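May 8, 2020
Bench notebook, Bratar cell - entry by Andor Bíró

Picking up where the last page stopped. The handling rules for the tower work are too loose, and two of us have been running them differently. Rewriting them now while the case is still on the table.

Rule A, unchanged: mains lead out and off the table before the arm is enabled. Whoever enables the arm writes their initials in the log.
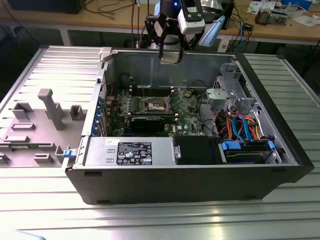 Socket rule needs the most work. The old text said "take care near the socket," and you can't check that. New wording: with the retention frame up and the socket empty, no part travels over the board. It comes in over the back edge of the chassis, as the gripper is doing with the small beige piece, and waits there until the path is confirmed. Speed cap stays at the Ruvano setting. I still want a written number for finger clearance over the memory slots - left blank until we measure it.

Side panel lies flat on the left, inner face up, and stays in the work model as an obstacle. The tall post on it is the part people forget when they teach a new approach.

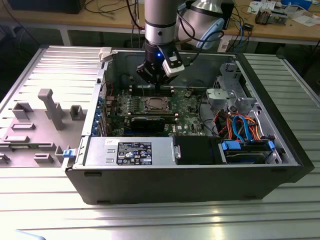
Paisan objects to the log: 16 fields per run is too many, people will fill them in at the end of the day from memory, and a short form done on time would be worth more. Fair. Cut the form to the fields that change between runs and move the rest to the setup sheet.
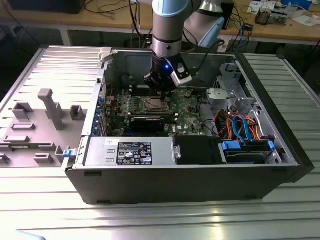 The setup sheet then gets a revision number and is reissued only when something on it changes. Old copies come off the wall the same day. Also to go on it: cable positions inside the case, checked by eye before each run, and the rule that hands stay out of the case until the arm is stopped and the stop is called aloud.

Open: clearance number, and who signs off revision 2. Review again in August.

Bratar bench notes - internal - back to top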